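Pallham library to stay open late through the cold months

2 Feb 2018

Anyone who has ever hurried down Jetwood Street at ten to six with an armful of overdue novels will be glad to hear that the Pallham library is keeping its doors open until nine on weeknights, starting Monday and running until the clocks change.

The longer hours were tried out in December, when the heating failed in the old reading room and everyone squeezed into the children's section instead, and it seems people rather liked the company. The library had 200 visits after six o'clock that month, a good many of them from families who stop by on the way home from swimming practice and stay for a chapter or two.

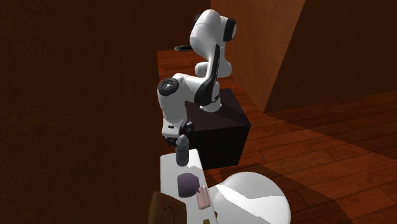 Illustration: Kumance

There will be soup on Tuesdays, courtesy of the Nowicki bakery across the road, which is also sending over whatever bread is left at closing time (the rye goes fast, so come early). The knitting circle moves to Wednesdays and is looking for spare wool in any color at all, and the local history shelves, shut away for most of last year while the roof was mended, are open again on the upper floor with 32 newly bound volumes of the old town paper.

Borrowing rules stay as they were. Parking behind the building is free after six, though the gate on the Jetwood Street side sticks in frosty weather and needs a good firm push.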